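Net run rate: why is my number different from the league table?
Cricket Help > Scoring and Tables
Posted 11/11/2023

brurport_scorer

Hello all. I keep the book for Brurport second team and I have a problem with net run rate which I cannot solve alone. We play 50 overs a side. After 6 matches we are level on points with Atard, so the net run rate will decide which of us goes to the final.

My numbers are these. We scored 988 runs in total and we batted 246 overs in total. The other teams scored 960 runs against us and every one of them batted the full 50 overs, so 300 overs. I divide 988 by 246 and I get 4.016. I divide 960 by 300 and I get 3.200. The difference is plus 0.816.

The league table gives us plus 0.800. It is a small difference, but Atard have plus 0.809, so for us it is a very big one! I have added the overs three times with a calculator and one time on paper. In the match against Otero we were all out after 49 overs, chasing, and I wrote 49 in my sheet. In the other matches we either won before the end or used all our overs. No match had rain.

Is the league wrong, or am I wrong? I would like to be sure before I write to them, because last season I wrote an angry email and I had to apologize.

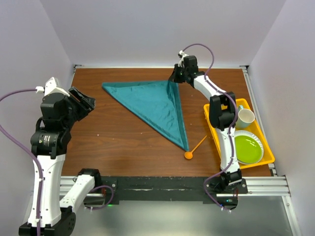 rantala_offspin

I am sorry to say it, but the league is right and the problem is the Otero match.

When a team is all out, the calculation does not use the overs which it really faced. It uses the full number of overs the team was allowed to have. You were all out in 49 overs, but you must write 50. Your total of overs then becomes 247, and 988 divided by 247 is exactly 4.000. Take away 3.200 and you have plus 0.800, the same as in the table.

The idea behind the rule is that a team should not get a better rate by losing all its wickets early. Imagine a team that hits 100 runs in 10 overs and is all out. Without this rule they would have a rate of 10 an over and would look like the best batting side in the country.

When you chase and win, you keep the real overs. So for the matches which you won before the end, your sheet is correct as it is. Please check also that you did not write part overs as decimals. An over and three balls is 1.3 in the scorebook, but for the division it has to be 1.5. In your case the answer comes out clean, so I think you did this properly.

The same rule works in the other direction. If you bowl Atard out in 30 overs in the last match, you write 50 overs in the bowling part. Many scorers remember it for their own batting and forget it there.

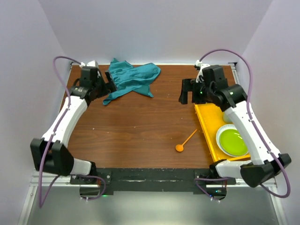
Wooden table with two white robot arms

otero_boundary

In our league they don't use run rate at all, it is the match between the two teams that decides first, and after that the number of wins. Maybe yours has it also? Read the rules of the competition, normally it is on the last pages. We had 2 seasons with run rate and people were arguing every week.

Also, are you sure no rain? If the overs are reduced, the full number is the reduced number and not 50. I remember the Otero ground was very wet in that month, but maybe it was another weekend.

brurport_scorer

Thank you to both. I changed 49 to 50 and now I have plus 0.800 too, so I will not write the email. I looked also in the competition rules and for us run rate comes before the match between the teams, unfortunately, as we beat Atard at home.

No rain, I am sure. All the matches had full overs.

One more thing, if somebody knows it. A batter of ours was hurt in the Otero match and did not bat, so we lost nine wickets and the innings was closed. In the book I wrote all out. Is this the same for the calculation?

rantala_offspin

In my league yes, if there is no one left who can bat, the innings is finished and it counts as all out, with full overs. I would ask your league in this case, some of them have their own text for it. The table they published uses 50 for you, so it seems they see it the same way.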